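The smallest post room in Fidenberg

Dilek Karabulut will talk about parcels for as long as you let her. I had planned on half an hour at Rana, the mailing outfit she runs out of a former carpet showroom in Fidenberg, and I left after dark with ink on my sleeve and a strong opinion about plastic mailers.

Rana takes in parcels for small online sellers, weighs them, labels them and gets them on the right truck. December is the big month. "We did 1,697 parcels in one day," she says, and she's grinning before she gets to the end of the number. "I had the slip pinned up by the kettle for a week. I still can't believe we got through it!"

She started with 3 sellers, all of them friends of friends, and one table. The table is still the part she loves best. "Everybody asks about the trucks. The trucks are fine, they're trucks. The table is where you find out if your day is going to be any good."

Her rule is that everything a person needs has to be within one arm's reach. Crate, scale, belt. She spent a whole weekend shuffling things an inch at a time (her husband fell asleep on a stack of flattened boxes) and she has barely moved anything since.

"People think you need a huge warehouse," she says. "You don't! You need a good corner and a crate you can see into. I don't like deep bins. Stuff goes to the bottom and lives there. With an open-sided crate you know what's waiting, and you can lift the whole thing off when it's time to wipe down."

The mailers are trickier than boxes, and she lights up explaining why. "A box sits. A mailer slides, it slumps, it catches on its neighbor. The big ones hang over everything. So you learn to take them from the top and lay them flat, label side up, and let them settle before you read the weight. Give it a breath. If a corner is leaning on the table, your number's wrong and somebody pays the wrong postage."

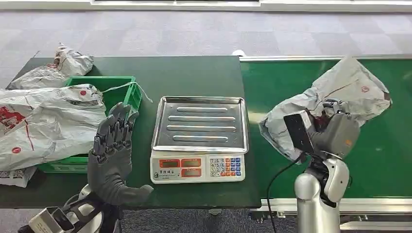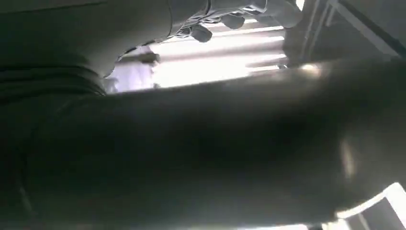
At the weighing table at Rana, Fidenberg.

She has firm views on scales, too. Her first was a kitchen model that gave up at the end of its second winter. She wanted a proper steel tray after that, something with a raised edge. "The edge is wonderful. A soft bag wants to crawl off, and the edge says no. And I like the ridges, I think they're pretty. Is that a strange thing to say about a scale?" She wants real keys and won't buy a touch screen. "You get tape on your fingers in this job. I want a button I can find without looking."

I ask what she'd tell someone setting up a packing table at home, and she pulls her chair in closer.

"Start with the color. I mean it! A green table is so easy on the eyes, and white mailers jump right out at you. Then trim your strings. Loose straps get into everything. Then buy a decent scale before you buy a fancy printer, because a bad label you can print again."

The belt came from Alumetti, secondhand, and she paid 400 for it after a very long phone call. Before that, finished parcels were walked across the room by hand. "I used to think a belt was for big companies. Now I'd give up my desk chair first. You finish one, you put it down on your right, and your table is clear again. I love a clear table."

Next on her list is a second site in Zaltidberg, where 4 of her sellers are based. She has seen a room she likes, with a loading door and terrible lighting, and she already has the layout drawn on the back of an envelope. She takes it out of her bag to show me. The table is in the middle, and she has colored it in green.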